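A Patient Kind of Teaching

There is a rhythm to the work at Protell, and once you have sat with it for an afternoon you begin to hear it, the way you hear an old clock in a relative's hallway. Someone takes hold of the controls, the arms far from their own body begin to move, and a piece of flatware goes from one table to another. Then it goes back, and the whole thing starts over (up to 200 times before supper, if the coffee holds out!).

The company, which began in a rented storefront in Fanwood, teaches its machines the way most of us learned to set a table, by being led through it. The operator steers both arms by remote control, and every reach and every little hesitation is saved. The project is called Tapley, and by last November its library had grown to 2,134 of these lessons.
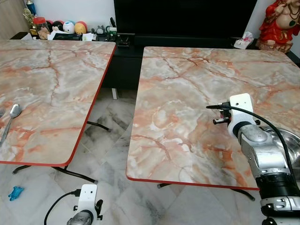

Two veined tabletops, one spoon and a pair of grippers during a Tapley session.

Spoons, I learned, are harder than cups. They lie flat, they slide, and a beginner at the controls will chase one all over the table before getting a decent grip. It took me five tries to lift mine, and I was so pleased that I dropped it.

New operators practice for three weeks before their lessons are kept. The hardest habit to break, they told me, is hurrying.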